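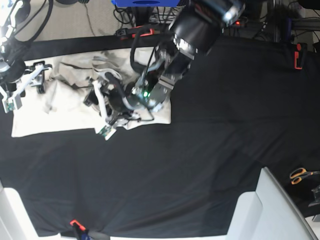 Table Linens, Session 2: Cloths and Napkins
Brondbridge Adult Evening Classes, Ashby Room
Handout updated 30/12/2024

Hello again, and welcome back to those of you who were here for the ironing session! Tonight is all folding and laying, so you can leave the irons in the cupboard. I've typed up what I plan to say so you don't have to scribble while your hands are full of fabric.

Start with the undercloth

I like a black tablecloth for practice (and for dinner too, but that's me). Every edge of a pale napkin shows up against it, so you can tell right away when a corner has wandered. Lint shows up too, I'm afraid, so keep a lint roller handy.

Lay the cloth folded in the middle of the table, open it sideways, then toward you. Smooth from the center out with flat palms. Don't tug at the hem – tugging gives you those long diagonal creases that run from corner to corner and won't lie down again until you lift the whole thing and start over. Soft folds are fine. For a sit-down meal I go for a drop of 10 inches on each side, and 8 if there are small children coming who like to pull.

Opening up a crumpled cloth

People always want to grab the bunched part in the middle and shake. It works for a bath towel, sort of, but a napkin just lands in another heap. My way goes like this:

Find one corner that's already lying flat. There nearly always is one.
Leave it where it is and rest a hand on it.
With the other hand, follow the hem along from that corner until you reach the next one. Go slowly, the hem likes to double under itself.
Pull that second corner out until the edge between the two is straight.
Now go after the far side. Lift, don't drag, or you'll bring the tablecloth along too.
Smooth from the straight edge away from you.

If you lose the hem halfway, go back to your flat corner and try again. I still lose it with the big ones!

The plain fold

Once the cloth is flat, fold it in half, edge to edge, and line up the corners before you press anything. Then half again the other way for a square. Thick fabric, like toweling, gets bulky at the fold, so ease the upper layer back a touch before you press it down. For a rectangle to go under the fork, fold the square in half one more time, with the open edges toward the plate. (Some people do open edges out. We had quite a discussion over this last January and I'm not reopening it.)

What to buy, if you're buying

Wash anything new before you cut or hem it. The napkins in the class box are 100 percent cotton from Fovora and they shrank more than I expected, which is why the set isn't quite square anymore. The heavier ones came from Tretaditz and have held their shape better, though they take forever to dry. There are 26 in the box altogether, please put them back when you're done.

For next time

Bring one tablecloth from home, any size, the more wrinkled the better, and two napkins that match or nearly match. We'll do the pocket fold and, if there's time, the fan – that one needs a bit of starch, so wear something you don't mind getting spotted.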